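Cletley automates tray sorting at Trakadbridge plant

TRAKADBRIDGE, 2018-08-18 – Cletley will move tray loading at its Trakadbridge packing centre to robot arms, following bench trials begun in June.
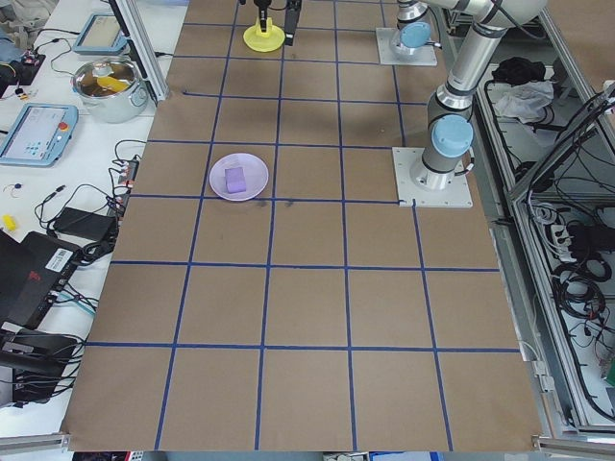 Loading staff will retrain as cell operators, with no change to base pay. Trials use a papered table marked into squares with blue tape, and a foam block on a plate stands in for product on a tray. Operators log each missed pick by grid square.

"Repetitive reaching is the main complaint on this line," said operations manager Elfriede Haberkorn.

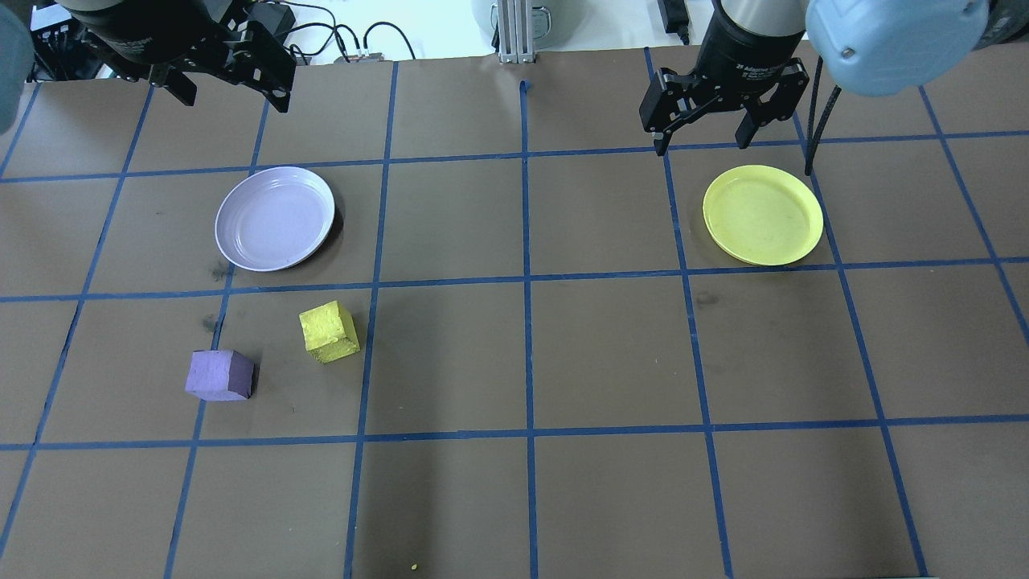 Training takes 3 days and covers restarts, gripper changes and lockout. The centre employs 53 people.

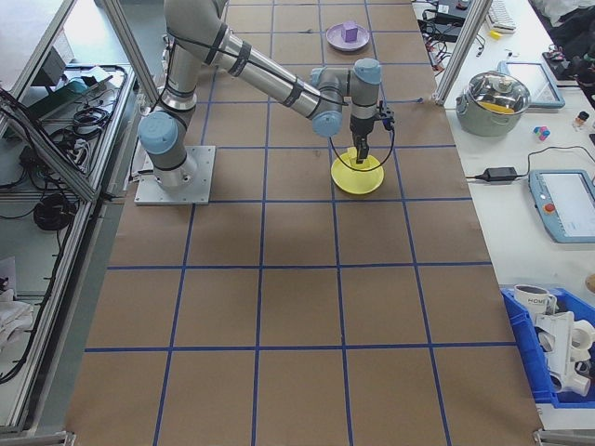
Night shift will be scheduled last – the roster is still under review.

Media contact: Virgil Crăciun, Cletley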